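Informe de avance para Acheampong, segundo tramo
Proyecto Prera: software de percepción y planificación para manipulación de piezas
Prepara: Albertina Ramalho
Para: Svenja Reuter

Hola, Svenja:

Va el informe del segundo tramo. Me pediste la otra vez que fuera menos acta notarial y más contarte cómo va la cosa, así que te tomo la palabra (luego no te quejes si me enrollo). Los anexos con los registros van por el canal de siempre; en estas páginas solo está lo que creo que necesitas para decidir sobre la prórroga de marzo.

Empiezo por lo que más nos ha ocupado, que no es lo que pusimos en el plan. En el plan decía "detector de piezas metálicas sobre fondo textil" y luego "planificador de agarre", en ese orden y con todo muy repartidito. La realidad es que hemos pasado más semanas con la pregunta de dónde acaba la mesa que con la de dónde está la pieza. El módulo de percepción, al que llamamos Brestura desde el principio y así se ha quedado, trabaja con la cámara de muñeca, y desde la muñeca el borde de la tela, el suelo y los cables entran y salen del campo visual con cada movimiento del brazo.

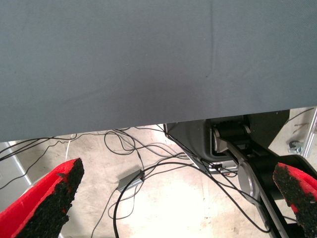
Página modificada por última vez: 10/21/24

La primera versión de Brestura buscaba una superficie dominante y le ajustaba un plano. Con la tela gris ocupando casi todo, perfecto. En cuanto el suelo se colaba por debajo, el ajuste se iba a medio camino entre los dos y el planificador recibía una mesa inclinada que no existía. Lo peor es que no daba error: daba un plano estupendo, con una confianza altísima, y el brazo se negaba a bajar o bajaba donde no debía. Tardamos bastante en encontrarlo, y la culpa es mía, que había puesto el umbral de aceptación demasiado generoso en la fase de arranque y se me olvidó volver a tocarlo.

Lo que hacemos ahora es segmentar antes de ajustar. Primero se separa tela de no tela, con una red pequeñita que corre en el propio equipo de control, y después se ajusta el plano solo con los puntos de tela. Los cables eran el otro dolor de cabeza: negros, finos, sobre un suelo claro, o sea, contraste por todas partes. El extractor de bordes se volvía loco con ellos y le salían más candidatos a "borde de mesa" en la maraña que en el dobladillo de verdad. Con la máscara de tela ya no llegan a esa etapa. Quedan como obstáculo en el mapa de colisiones y ya está.

También enmascaramos los dedos de la pinza. Son rojos, con la cara interior negra y rugosa, y el rojo se quita fácil por color, pero la parte negra se confundía con los cables -- y a ratos con la estructura del brazo -- cuando la pinza estaba abierta. Ahora la máscara sale del modelo cinemático: sabemos la apertura, proyectamos la geometría de los dedos en la imagen y descartamos esos píxeles con un margen. El margen es feo, lo reconozco, se come un poco de imagen útil a los lados. Lo afinaremos cuando tengamos la calibración nueva.

Hablando de números, que sé que te los van a pedir: el conjunto anotado tiene ya 3175 imágenes de muñeca, de las cuales 1265 llevan máscara de tela revisada a mano. El resto lleva la máscara que propone la red, sin revisar. No las mezclamos al evaluar. Si en la reunión alguien pregunta por qué no revisamos todas, la respuesta corta es que somos 2 personas anotando y ninguna a tiempo completo.

Paso al planificador. Seguimos con Stikov como capa de tareas (secuencias, reintentos, paradas) y nuestro código por debajo para trayectorias. La decisión de mantener esa frontera nos ha dado más alegrías que disgustos: cuando cambiamos la percepción de arriba abajo, Stikov ni se enteró, siguió pidiendo "pose de la pieza" y recibiendo una pose. El disgusto es que los reintentos los gestiona a su manera y no distingue entre "no veo la pieza" y "la veo pero no llego". Para nosotros son casos muy distintos. En el primero hay que mover la cámara, en el segundo hay que replanificar. Hemos metido un código de estado propio en el mensaje de respuesta y un pequeño traductor entre medias, que es un apaño, pero un apaño con pruebas unitarias.

La pieza de referencia de este tramo es el engranaje recto. La elegimos porque es plano, brilla y tiene un agujero en el centro, o sea, que junta varias cosas que nos complican la vida a la vez.

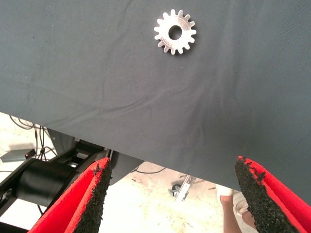
El centro lo sacamos ajustando dos elipses, la del contorno exterior y la del agujero, y exigiendo que sean compatibles con el plano de la mesa. La exterior sola temblaba mucho por los dientes, y la interior sola es pequeña y de lejos tiene pocos píxeles. Juntas se portan muy bien, ¡de verdad, fue el mejor día del trimestre! La orientación alrededor del eje la hemos dejado fuera. Para agarrarlo por el canto nos da igual en qué diente caiga, y no quise gastar semanas en algo que el siguiente paso no pide. Si más adelante hay que engranarlo con otra pieza, habrá que volver sobre esto, y te lo apunto ya para que no parezca una sorpresa.

Con los brillos del metal seguimos peor de lo que me gustaría. Según la pose de la muñeca, el reflejo parte el contorno y la elipse exterior se queda coja. De momento el sistema lo detecta por el residuo del ajuste y pide otra vista al planificador, que propone una pose vecina. Funciona, pero cuesta tiempo de ciclo, y esa es la cifra que todavía no te quiero dar porque cambia con cada versión.

Otra cosa que no estaba en el plan y que conviene que conste: la lógica de presencia. Si hay alguien cerca de la mesa, el sistema tiene que ir despacio o pararse, y eso hoy lo resuelve la celda con su propia seguridad, ajena a nuestro software. Lo que hemos añadido es que el planificador reciba esa señal y no se ponga a calcular trayectorias largas que luego van a caducar. Brestura no intenta reconocer personas ni quiero que nadie lo lea así en el informe.

En herramientas, lo más útil ha sido el reproductor de sesiones. Coge un registro, lo pasa por la percepción actual y enseña lado a lado lo que habría decidido la versión vieja y la nueva. Antes cada cambio exigía una mañana con el brazo; ahora la mayoría se descartan desde la silla. Le falta una interfaz decente (hoy se maneja por línea de comandos y con mucha fe), y eso sí lo incluyo en lo que pedimos para la prórroga.

Lo pendiente, entonces: recalibrar la muñeca, recortar el margen de la máscara de dedos, atacar los reflejos y cerrar el formato de estados con Stikov para poder tirar el traductor. De dinero vamos según lo previsto salvo en cómputo, donde hemos gastado menos, y me gustaría pasar ese sobrante a horas de anotación. Necesito tu visto bueno por escrito para moverlo de partida.

Un abrazo,
Albertina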